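Wiseck suture practice kit, review after six weeks

I am in the second year of veterinary nursing school and English is my third language, so please forgive small mistakes. I bought the Wiseck kit in December with my own money. I wanted to practice at home, in the evening, without asking for the key of the skills room.

In the box there is a silicone pad, a needle holder, two forceps, scissors and a good number of sutures in small packets. The needle holder is the best part. It closes with a clear click and the jaws meet straight. My older one, from Kerton, was cheaper and the needle turned in it all the time. 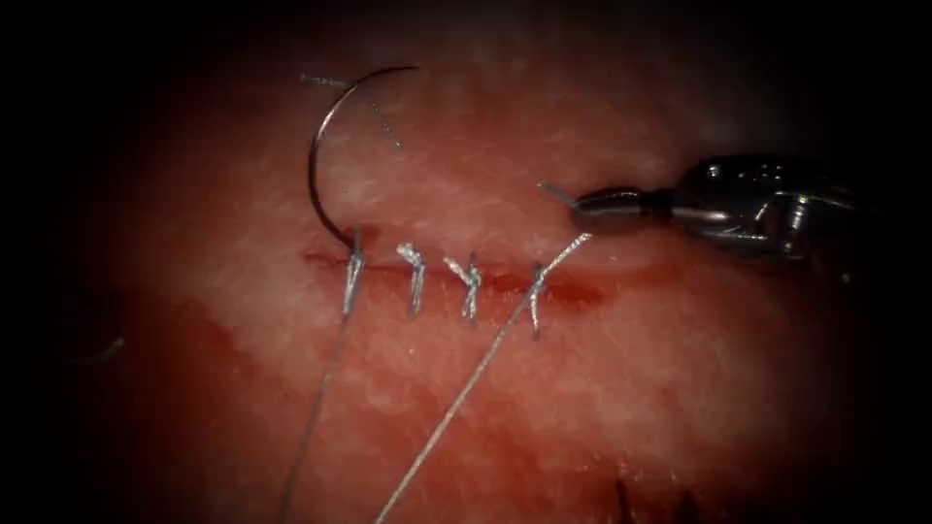 The pad has three layers and the top one is a little too stiff. For simple interrupted stitches it is fine. For a subcuticular stitch I had to push more than I like, and after almost 300 stitches the edges of the longest cut began to tear. You can turn the pad and use the other side, but the smell of the silicone stays for many days — I kept mine near the window.

The booklet is short. It shows 4 knots, and the drawing for the surgeon's knot is too small to follow. I learned that one from my teacher.
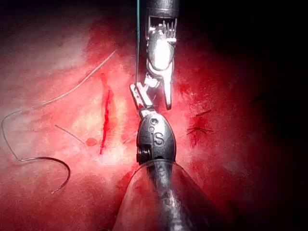 Delivery was from Drondero and took nine days. One packet of thread was open when it arrived. I wrote to them and they sent a new one, no discussion.

Would I buy it again? Yes, for the instruments. If you already have a good needle holder, then buy only a pad, and choose a softer one. The thread is enough for a few months if you use every piece until it is really short, as I do.

My rating is four stars of five. I take away one for the booklet and the smell.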